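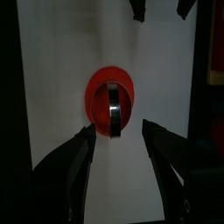 **Plorkovmont loop in July: clockwise or counterclockwise?**

**yolanda_ch** wrote:

Hi all, longtime reader, second post ever. My sister and I have finally got the same week off in July and we want to do the Plorkovmont loop over two nights. Neither of us is fast. We've done plenty of day hikes and one miserable overnight in the rain, so please don't assume we know anything!

The map I bought has the arrows going clockwise, starting at Sisitz, up over the saddle on day one. The guy at the outfitter in Gondov said only tourists go that way. Then he sold me a second map with no arrows at all. So which is it? Also, is there any water between the saddle and Pacheco Lake, or do we carry it all?

**yhon_c** wrote:

Counterclockwise, and I'll die on this hill. If you go clockwise you get 1,634 feet of climbing before lunch with a full pack, all of it in the sun. The other way you wander along the creek the whole first morning and you don't start gaining until you're in the trees. You still have to get over the saddle, but you do it on day two with less food on your back.

Water: there's a spring a little past the saddle on the lake side. Small, but I've always found it.

**Edgar Alvarado** wrote:

Gonna disagree with Yhon again (hi Yhon). Going counterclockwise means you come DOWN the Sisitz side on your last day, and that descent is loose rock the whole way. I did it that way once and my knees were shot for two weeks. I'd much sooner go up that stuff than down it. Start at first light and the sun isn't a problem until you're nearly on top.

And I would not count on the spring in July. I've found it bone dry twice.

**yhon_c** wrote:

> I've found it bone dry twice.

Were you at the right one? There are two. The one everybody stops at is right next to the trail and yeah, that one quits early. Keep going past the big split boulder and listen for it on your left.

**Edgar Alvarado** wrote:

I know about the split boulder, Yhon.

**edith.chavez** wrote:

Yolanda, ignore the boys for a minute. What do your packs weigh? That's what decides it in my opinion. My first time on the loop I was carrying 30 pounds, including a hardcover book and a whole jar of peanut butter, and I went clockwise and cried at the second switchback. Last year I had half that and went clockwise again and it was lovely. I was at the top eating cheese by ten.

If you're heavy, do the creek side first. If you're light, get the climb over with and then you have two easy days. Camp at the far end of Pacheco Lake, past the log jam, because the near end is all mosquitoes and people with speakers.

**yolanda_ch** wrote:

OK this is so helpful, thank you! I just put everything on the bathroom scale and we're at 26 for me and 24 for my sister, before water. The peanut butter jar was absolutely on my list. It's coming off.

How long is day two if we camp at the far end? My map says 14 miles from there to Sisitz going around the north side, which sounds like a lot for us. 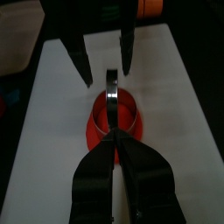 Also my sister wants to know if she needs real boots or if trail runners are fine. She has a pair she loves, but they're pretty worn at the heel.

**edith.chavez** wrote:

The 14 is right, but you've got two nights, so split it. There's a flat bench above the creek with room for a few tents and you'd have an easy walk out the next morning. It isn't marked on most maps. Look for it after the second footbridge.

Trail runners are fine if she replaces them now and breaks the new ones in. Worn heels on that loose stuff, no.

**ulises_i** wrote:

Boots. Always boots on that one. I rolled an ankle in trail runners just below the saddle and it took me most of an afternoon to hobble down to the lake.

**yhon_c** wrote:

Boots wouldn't have saved you, Ulises, you told us you were looking at your phone.

**ulises_i** wrote:

I was looking at the MAP on my phone. Different thing.

Anyway, one more for Yolanda: the parking at Sisitz fills up early in July. If you're not there by seven you end up down at the road, and that adds a boring mile of gravel at both ends.

**Edgar Alvarado** wrote:

Agree on the parking. And carry an extra two liters each over the saddle whichever way you go. If the spring's running you can dump it out and Yhon gets to be right.

**yolanda_ch** wrote:

We talked it over last night and we're going clockwise, early start, full water, far end of the lake, then Edith's bench. My sister is ordering new trail runners today (sorry Ulises!). Does anybody know if the second footbridge is the one with the handrail?

**edith.chavez** wrote:

The handrail one is the first. Keep going, the second is just two logs.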